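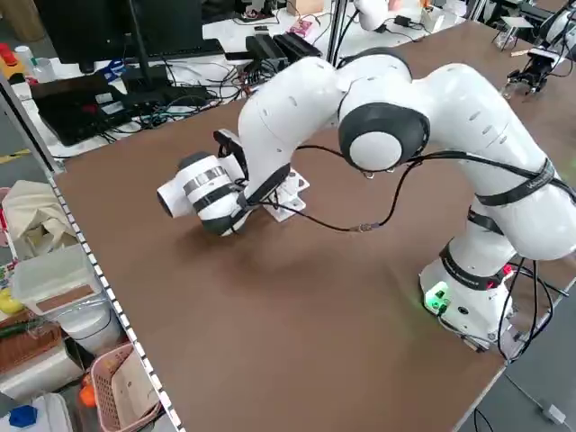 Keeping the Brown Table in Order: An Interview with Kenji Whitlock

Kenji Whitlock has supervised the teaching laboratory at Surkton since August. He met with Pieter Peeters of the Cleltton newsletter to discuss how the shared table is kept ready for use.

Mr. Whitlock began with the surface itself. "A long, smooth top is easy to wipe and easy to clutter," he said. "We ask every group to return it to a bare board before they sign out."

The perforated metal strip along one edge is left clear at all times. Small dishes and glassware go back to the cabinets, which hold 1202 cataloged items.

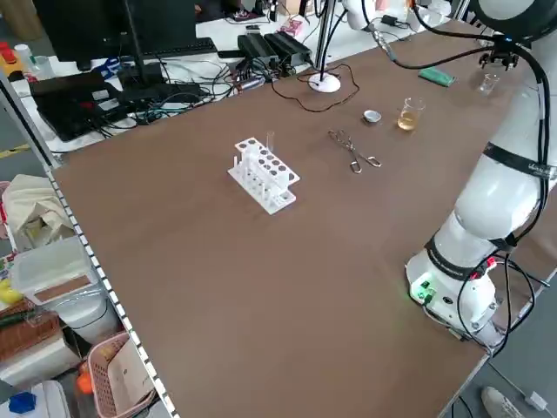

Glassware and Tools

Asked about the test tube rack, Mr. Whitlock said that it belongs in the middle of the table, where it can be reached from either side. Tongs are laid down beside it, with the evaporating dish close by. "People want to stack things to save space," he said. "I would prefer that they spread them out."

Beakers holding liquid present a separate concern. Users are expected to record the contents in the log, and a lighter may not remain on the table after the session closes.

The lamp was a later purchase. Mr. Whitlock selected a model with a round base and a perforated head, and he considers it well suited to reading the marks on a graduated cylinder.

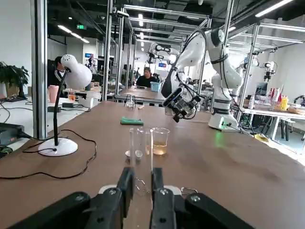 The cable is another matter. "It still goes wherever it likes," he said. A revised layout, with a fixed outlet for the lamp, has been submitted to the Prudov office for approval.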